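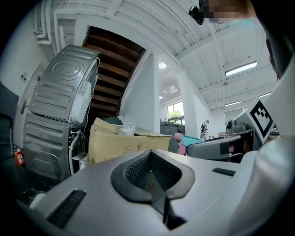
Equipment Planner, Manipulation Hardware (full time)
Arorero - Operations and Procurement

Reports to: Liesl Pichler, Head of Operations
Start: June, or earlier by agreement
Location: on site, with one remote day per week after the trial period

Summary of the position

Arorero collects manipulation data with hand-held grippers and sells the resulting task sets to developers of robot arms and mobile manipulators. The equipment budget has so far been kept by the engineering leads as a side duty. The company is now moving from one collection site to two and needs a full-time planner to own the equipment list, the purchase schedule and the spare parts stock.

The position is a planning position. The planner does not design hardware and does not supervise operators. The planner decides, together with the Head of Operations, what is bought, in what quantity, from whom and when, and answers for the result at the end of each quarter.

Scope of equipment

The list is divided into four groups.

Group A, capture equipment. Hand-held grippers, their cameras and mounts, marker boards, stands, cables and chargers. The plan for the second site calls for 25 grippers at opening. The purchase will be split into two lots so that changes found in the first lot can be written into the order for the second.

Group B, wear parts. Jaw inserts, fasteners, connectors and housing shells. These are bought against hours of use. The present reorder point for jaw inserts is 50 pieces and was set before the current jaw design was adopted. Reviewing it is one of the first tasks of the position.

Group C, task objects. Household goods, containers, hand tools and appliances handled during collection. Unit cost is low in most cases, but the group has more than 300 line items and takes up the larger share of purchasing time.

Group D, site equipment. Tables, shelving, lighting, storage cabinets, network hardware and backup power.

The asset register, code-named Menow, is an internal database with a spreadsheet export. It covers Group A completely and Group D in part. Groups B and C are kept in separate sheets with different part numbering. The planner will merge them.

Main duties

Maintain a rolling 12-month equipment budget by group, with committed, planned and contingent amounts shown separately.

Prepare purchase requests with at least two comparable quotes for any item above the approval limit. Single-source items need a written note on lead time and on what the site would do if the supplier stopped delivery.

Compute the full cost of a gripper station over its service life. At present the figure used in planning is the purchase price plus a flat 20 percent. This leaves out calibration time, wear parts, replacement cameras and the hours lost when a unit is out of service. A better model is wanted before the second lot is ordered.

Run incoming inspection together with the hardware technician, and record faults in a form that can be used in a warranty claim.

Set stock levels for wear parts from the usage logs, and revise them when the task mix changes.

Plan retirement and resale of units that no longer meet the accuracy limit.

Task objects and gripper wear

Group C cannot be planned apart from Groups A and B, and applicants should expect questions on this in the interview. An object that is cheap to buy may be expensive to handle if it wears the jaw insert or needs a different jaw altogether. 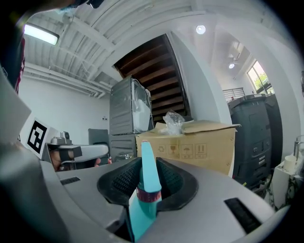
Jaw selection drives a large part of the Group B budget. Each object class is assigned a jaw type and an expected number of handling cycles, and the insert order follows from the two. Small containers are the common case: a teal spray bottle held upright in a black rubber cup-shaped jaw is one entry in such a table, and its line must carry the bottle, the insert with its perforated inner surface, and the share of gripper time booked to that object. If the bottle is later replaced by one of another diameter, all three values may change. The planner is expected to notice this when the order is placed - the engineering leads will not be checking each line.

Large items are planned differently. Appliances and appliance parts are bought used where possible, held for one or more collection periods and then sold or scrapped. Floor space, handling and disposal are charged to the item. A purchase request for a large item without a disposal line will be returned.

Suppliers and current contracts

Grippers and spare housings come from Joltetti under a framework agreement with fixed prices and variable lead times. Camera modules and cables are bought through Hauser, who also handle customs paperwork. Both agreements come up for review during the first year of the position. The planner will prepare the comparison and attend the talks. Signing authority stays with the Head of Operations.

Group C has no framework supplier. Purchases are made from retail and from wholesalers, and receipts are entered by hand. Proposals for reducing the entry work are welcome, including a proposal to automate it, provided the cost of the automation is carried in the same budget.

Required

Three years or more in equipment planning, procurement or cost engineering, in a laboratory, a workshop or a production setting.

Secure use of spreadsheets, and enough SQL to query the register without help.

Ability to read a mechanical drawing and a bill of materials.

Written English good enough for supplier letters and fault reports.

Experience of at least one purchase that went badly, and a clear account of what was changed afterward. This will be asked about.

Helpful but not required

Experience with robot arms, grippers or motion capture equipment. Knowledge of import rules for electronic goods. Experience with depreciation schedules.

Working conditions

Full-time, permanent, with a six-month trial period. Core hours run from 10 a.m. to 3 p.m. Travel between the two sites is required twice a month and is paid as working time. Deliveries are occasionally received on a Sunday; these hours are announced in advance and compensated with time off. Some lifting is involved in incoming inspection. Hoists and carts are provided.

The pay band is sent to every applicant with the confirmation of receipt.

Application

Send a resume and one work sample of no more than two pages. The sample should be a budget, a stock plan or a cost comparison prepared by the applicant, with confidential figures altered or removed. A cover letter is optional and is not scored.

Selected applicants will be given a short planning exercise, done on site in a single morning and paid at the hourly rate of the position. It consists of a partial equipment list, a set of quotes that do not quite match in scope, and a fixed amount to spend. There is a second conversation afterward with Liesl Pichler and one of the engineering leads, mainly on the choices made in the exercise.

Applications are read in the order received, and the position stays open until filled. Questions on the scope of the position may be sent to the operations office in advance. Please put "Equipment Planner" in the subject line.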